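Filtia two-arm bench cell
Posted by Chantal Boychuk, October

I get asked about this one more than anything else we sell, so I've finally sat down and written the page myself instead of leaving it to the brochure people (sorry, brochure people).

The Filtia is a bench cell with 2 arms, meant for the small fiddly assembly jobs that wear hands out. One arm holds the part, the other brings the tool to it. It takes up about as much room as a decent desk and you can talk over it while it's running, which mattered a lot to me as I sat next to ours for most of last winter.

We put our first one in at the Brenton shop, on the cable benches. Before that we had 12 people doing leads by hand, and by mid-afternoon you'd see everyone shaking out their wrists. I did that job for years and I still can't open a jam jar first go! Now the cell does the dull middle part and the same 12 people do the bits either side of it: setting up, checking, sorting out the odd leads that come back from customers. Everyone kept their hours. A couple of them grumbled about the change, and fair enough — the chat across the benches was half the fun, and it did go quiet for a while until we moved the tables closer together.

The thing I'd tell any new buyer is to let the bench staff teach it the job. We had it set up from the office the first time and it was hopeless. Then McIntyre, who'd been on leads longest, had a go at it, moved the holding angle a touch and slowed the last little approach right down, and it's been much happier since. You save each job under a name, and the cell holds 24 of them before you need to start clearing old ones out.

What comes with it: both arms, the grippers, the stop buttons (one for each side of the bench, please don't tape over them), the teaching handset and a day with one of us on your floor. Hand tools you supply yourself, and you may well have something suitable in a drawer already. The Turkance stand is extra. I'd get it if your floor is uneven, otherwise your own bench will do nicely.

Delivery is usually quick, but do measure your doorway first — we've had to take a frame off its hinges before now. 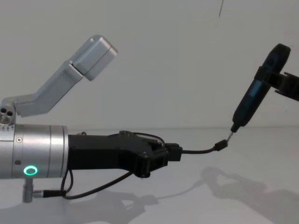
If you'd like to try it before you order, come over to Brenton and bring a box of your own parts with you. Mornings are best, and ask for me at the front desk.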